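Zidmont Goals Journal, Model 90

Last updated: December

The Zidmont is an undated journal for recording long-term personal goals and the steps taken toward them. It holds 90 numbered entries, one per double page, and is intended for use over several years. Praninbridge supplies it in a single size with a sewn binding that opens flat at any page.

Entry layout

Each left-hand page has fields for the goal, the reason for choosing it, an estimated cost and a target month. The right-hand page is ruled for notes. A check box at the top corner marks the entry as open, done or dropped. Dropped entries remain in the index, and their numbers are not reused.

The prompts were written by Shiela Lumanlan. There are 30 of them, grouped under travel, skills, family and home, and printed in a separate section at the back – they can be ignored without leaving gaps in the main pages.
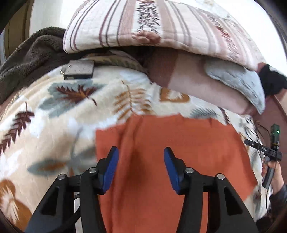 Paper and binding

The paper accepts ballpoint, pencil and most fountain pens. Felt markers will show through. The cover is available in Echeverri (dark green cloth) or Allard (gray cloth), and the contents are identical in both. Two ribbon markers are fitted, one for the current entry and one for the index.

Refills and ordering

A refill block fits either cover and continues the numbering from 91. Covers sold before the current edition have a narrower spine and do not accept it. Order the journal under part number 3286. Personalized covers are made to order and cannot be returned – check the spelling before submitting. Orders above 1000 copies are quoted separately.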